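The laundry folding team at Gutham Technical College meets at 4 p.m. in a room behind the machine shop. It has 16 students, most of them in their first year, and one robot arm, which they call Sivden. They started in March with dish towels. Shirts came next, and those have been slower going.

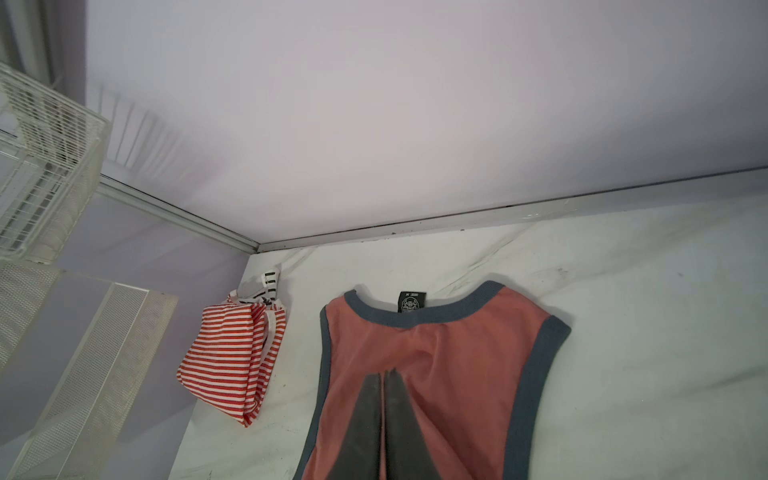 A coral tank top laid flat on the work surface, with a striped bundle beside it.

Students have logged 268 folds so far and want 1000 before the Cemadine Cup. Sleeveless tops give them the most trouble, as the software loses track of the armholes. One group is rewriting that part now. Another is sorting donated clothes by size.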